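Section 4. Placing and Preparing the Beverage Cabinet in a Shared Room

This section applies to the Vener glass-front beverage cabinet when it is installed in a break room, staff kitchen or meeting area that also contains tables and chairs. Read the whole section before the cabinet is moved from its delivery position. Electrical requirements are covered in Section 3, and routine defrosting in Section 6.

4.1 Before you begin

Two persons are required for all steps that involve moving the cabinet. Remove jewelry and wear closed shoes. Keep the door keys, the shelf clips and the leveling wrench together in the bag supplied; replacement clips are ordered under the Barros parts list at the back of this manual.

CAUTION: Do not lay the cabinet on its side or back. If it was delivered lying down, stand it upright and leave it disconnected for 17 hours before switching on.

4.2 Positioning the cabinet

1. Select a level section of floor away from direct sunlight and radiators. Hard flooring is preferred. Carpet must be covered with the rigid base sheet.

2. Measure the clearance behind the cabinet. Leave at least 4 inches between the rear grille and the wall.

3. Walk the cabinet into position by its lower corners. Do not pull on the door frame or on the handles.

4. Turn each leveling foot until the cabinet stands without rocking. The doors should close by themselves from a half-open position. If a door swings outward, raise the front feet by one full turn and test again.

5. Route the power cord along the wall and secure it. The cord must not pass under a table leg or across a walkway.

NOTE: The ventilation openings must stay clear at all times. Cloths, coats and paper notices are not to be hung over them.

4.3 Fitting the shelves

6. Insert four clips for each shelf, all at the same height. Press each clip until it sits flat against the upright.

7. Lower the shelf onto the clips with the raised lip facing the back.

8. Wipe the interior with a soft cloth and lukewarm water containing a little mild detergent. Dry it fully before loading. Abrasive powder will dull the white surfaces and is not covered by the Betero warranty.

9. Clean the glass last, inside and outside, with a second cloth. Keep the cloths used for glass separate from those used on tabletops - traces of table polish leave streaks that are difficult to remove.

4.4 Arranging the furniture

10. Place the main table in front of the cabinet at a distance that allows both doors to open fully. Check this with the chairs pulled out as well as pushed in.

11. Set any smaller table against the wall, to the side of the cabinet. A chair may be kept tucked under it, provided that the chair does not project into the path of the doors.
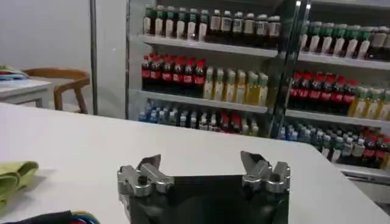

12. Open each door to its full extent and confirm that it clears all furniture. Reposition the tables if necessary, then repeat the check.

4.5 First use

13. Switch the cabinet on and set the dial to the middle mark. Allow 11 hours before loading.

14. Load the lowest shelf first. Do not exceed 100 pounds per shelf, and leave a finger's width between the bottles and the back panel.

15. Record the date of installation and the names of both installers on the card inside the front cover.

Questions about placement may be addressed to Tuva Åberg, Installation Support. Requests for additional shelves or clips are handled by Anselmo Falcão at the parts desk.

Section 4 revised December 2023.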